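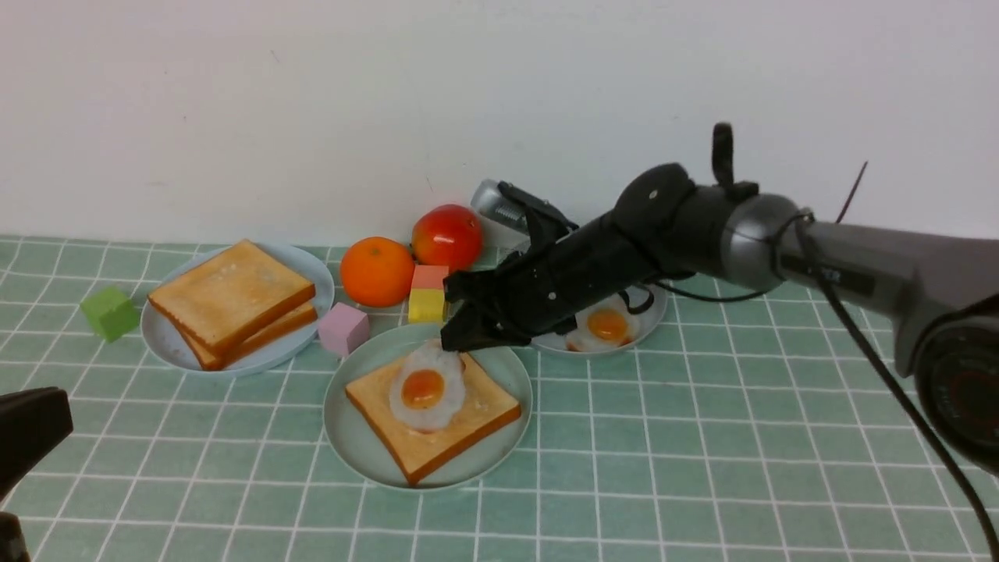
Figure 5.1 A robot arm reaching over a tiled tabletop, its gripper near the rim of a plate.

Chapter 5
Taking the Booking: Quotes, Deposits and the Phone

I started out answering phones for a shuttle outfit called Yazzie Car Service, and I was terrible at it! A lady would call wanting a ride to the airport, I'd say "Sure, what time?" and hang up feeling great. Then the driver would ask me which terminal, how many bags, whether there was a car seat, and I'd have to call her back (twice, usually).

So this chapter is all about the booking. In Chapter 4 we bought the vehicles and got them insured, and I know that's the fun part, but a parked van doesn't earn a dime.

Let's begin with the quote. You can charge by the mile, by the hour or by the zone, and most small companies end up mixing them. At Yazzie we had flat zone rates for the airport and hourly rates for everything else, with a two-hour minimum. Weddings always went hourly. I once quoted a flat rate for a wedding in Skalcombe, the photos ran long, and my driver sat outside the church all afternoon while I ate the cost. The full bill should have come to $1,271 and I had promised $558. Ouch. We'll work through that job line by line in Section 5.2, so hang on to those two numbers.

Next comes the deposit. I used to feel bad asking for one, especially with regulars, but a car held for a Saturday in September is a car I can't sell to anybody else. We'll look at how much to ask for, when it should become nonrefundable, and how to say so on the phone without sounding like a jerk.

Then there's the booking sheet. Mine was a pad of paper for years, and later a dispatch program called Zurton, which I liked fine once I stopped fighting it. Use whatever you want, as long as the driver can read it in the dark at a curb.

Key terms in this chapter: zone rate, hourly minimum, wait time, deposit, no-show fee, garage-to-garage billing.

Before you read on, call a car company in your town and ask for an airport quote. Write down every question they ask you, in order. Keep the list handy, you'll need it for the first exercise.

5.1 What to Ask Before You Name a Price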